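Term Project Report: Sizing a Shell-and-Tube Condenser for the Winside Teaching Plant

1. Background
The Winside plant has a small steam loop and a condenser older than anyone in our section. Our brief was to size a replacement. We picked a horizontal unit with cooling water in the tubes and steam in the shell, mostly for ease of cleaning. The other group picked a vertical one and we wish them well.

2. Method
We used the log mean temperature difference and a guessed overall coefficient of 2,000 W/m2K. The guess came from the Bermúdez course notes, which give a range wide enough to park a truck in. Steam flow was taken as 300 kg/h at atmospheric pressure. Fouling was added at the end, as it is in life.

3. Results
The first pass gave a tube bundle longer than the room. We had entered the tube diameter in inches. The second pass fit, with 12 tubes per pass and two passes. Our spreadsheet and the Plokico program then disagreed on pressure drop until we put the return bends into the spreadsheet.

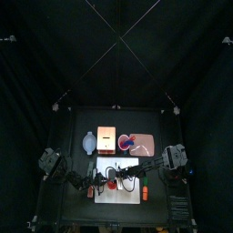 4. Problems
The Dultirora flow meter read zero all through August, including when water was plainly going through it. We used a bucket and a stopwatch instead. The bucket readings were repeatable and are in Appendix B.

5. Further work
Air venting was left out and should be put back in. The baffle spacing also needs a second look, preferably before anyone orders steel.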